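Callmont: two arms, one rail, one shared workshop

README, last touched 08/10/2019

Callmont is a two-armed robot built by Ilgın Dursun and Achilleas Ververidis in the Flodorham shared workshop, evenings mostly, with whatever the metal bin had left. It picks up soft things and puts them down again. Sometimes in the place we meant.

What's in the repo

- rail/ drawings for the base plates and the aluminum extrusion
- ctrl/ code for the two controller boards, one per arm
- logs/ joint logs from 827 runs, good and bad together
- sonmez/ the motion planner, named Sönmez after the landlord, who also takes the long way to everything

The build

Both arms bolt to the same rail, so they share every wobble. We thought about separate bases and then saw what extrusion costs. Each arm has its own board down by its base. The plush toys are the standard test load: they forgive a bad grip, and they don't roll under the bench.

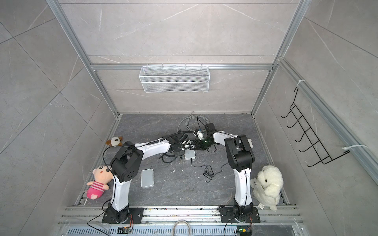
The enclosure took longer than the arms did. Ilgın wanted it square, Achilleas wanted it finished, and the frame is a fair record of that argument. Allow 16 evenings if you own a proper saw, more if you're in line for ours.

Wiring

Cable runs up the outside of the link, held with zip ties. Leave slack at the elbow. The first version had none, and the left arm unplugged itself in April with a noise we still bring up. Total spend on cable, ties and connectors so far is a number we've agreed not to add up. Everything else came to 1,685, not counting coffee.

Known problems

- The wiring between the grippers gathers into a nest. Combing it out before a session helps for that session.
- Bular, our homing script, assumes the arms start apart. If they don't, hit stop first and read the log later.
- Wrist screws work loose. Check them every 40 runs.
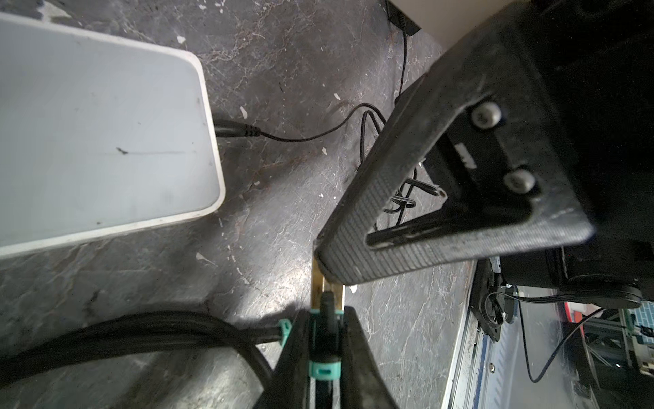

Running it

1. Clear hands, sleeves and mugs from the enclosure.
2. Power the boards, left one first. Right first also works, but then the logs come out with the arms swapped.
3. Run Bular and wait for both arms to stop moving.
4. Start the planner with one toy. Add the others once you trust it.

Patches welcome, especially from anyone who enjoys cable management. Bug reports go to Achilleas; complaints about the frame go to him too.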